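Search this journal Enter keywords Go
Advanced search

Published Apr 21, 2019
Leite Group for Field Manipulation

4. Fault analysis

4.1 Task and recorded failures

The assembly task used a pole-and-panel unit supplied as a kit, in which rigid white poles are seated in fittings and fabric is carried between them. The two-arm platform ran the Cukent motion planner (release 2) with the Paltance grip controller on each wrist. Both arms worked from a shared task script, and each arm kept its own estimate of grip force. A total of 3,888 attempts were logged from January onward. Of these, 2,407 were completed without operator action. The remainder ended in a protective stop, a timeout or a manual halt.

We deal in this section with one class of fault only, which we call hub lock. Hub lock occurs when both grippers are closed on the same rigid part, or on parts joined by a short stiff link, and the two arm controllers disagree on where that part is. Each arm then corrects toward its own target. The force between the wrists rises while the measured motion stays close to zero, so the motion-based stop does not trigger. The work posture in which the fault can develop is the close two-handed hold on the centre of the unit (Figure 3).
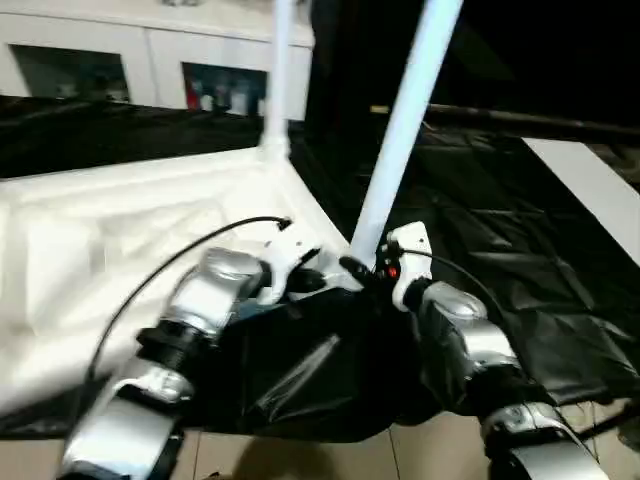
Figure 3. Both grippers closed on the central hub, where the two poles meet.

Why did the force limit on each arm not end the fault sooner? Each limit was set for a single arm lifting a load, and the opposing force was shared between the wrist and the gathered fabric, so neither arm saw a value above its own threshold until the fitting had already begun to deform.

The logs support this account. In the worst recorded case the left arm held a steady reading just under its threshold for 40 seconds before the stop. The right arm reported normal status for the whole of that period. When the unit was taken off the grippers and inspected, the fitting at the base of one pole was cracked through on one side. No person was inside the guarded area at the time, and no injury has been recorded in the program.

Fabric made the fault harder to detect. A fold caught between the gripper finger and a rigid part acts as a soft layer, and the Paltance controller reads it as a lighter grip than the one applied. The controller then closes further. We found this behaviour in bench tests with cloth samples of two weights and could reproduce it with either arm.

4.2 Changes to the sequence

Three changes were made. First, a combined limit was added, computed from the wrist readings of both arms whenever both grippers are closed. Second, the planner now treats one arm as the leader during any shared hold, and the other arm follows with reduced stiffness. Third, the script was reordered so that the arms work on separate parts of the unit for as much of the sequence as possible. In base frame work, for example, one gripper can operate at the front rail while the other attends to the foot of an upright (Figure 4).

The third change has a cost. Separate work points still share a load path through the rails, and a push at one point can shift the part held at the other. The combined limit covers this case only when both grippers are closed. With one gripper open, the system falls back to the single-arm limits described above, and we regard this as an open hazard.
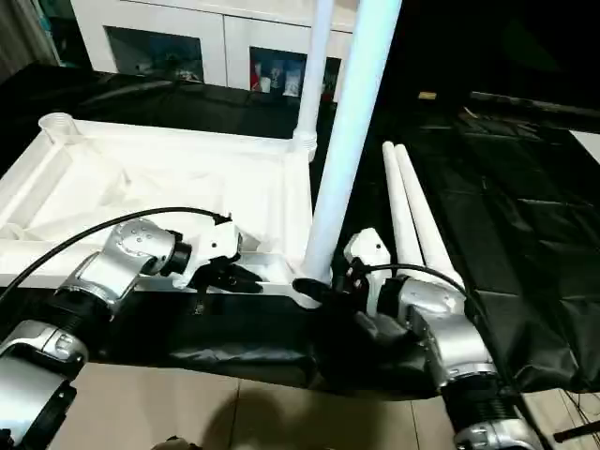 Figure 4. Work on the base frame, with the right gripper at the foot of the tall tube and the left gripper near the front rail.

Davmont, commenting on a draft of this section, objected that a leader-follower scheme only moves the problem, as a leader with a wrong position estimate will drag the follower to the wrong place at low force and no limit will be reached. We accept the point. The scheme reduces damage to the fittings but does not correct the estimate, and a position check before each shared hold is being added to the script. Until it has been tested, operators are instructed to keep a hand on the stop control during every two-handed hold.

Related articles
Grip force errors in layered cloth
Protective stops in two-arm assembly: a review of log formats
Leader-follower control with reduced wrist stiffness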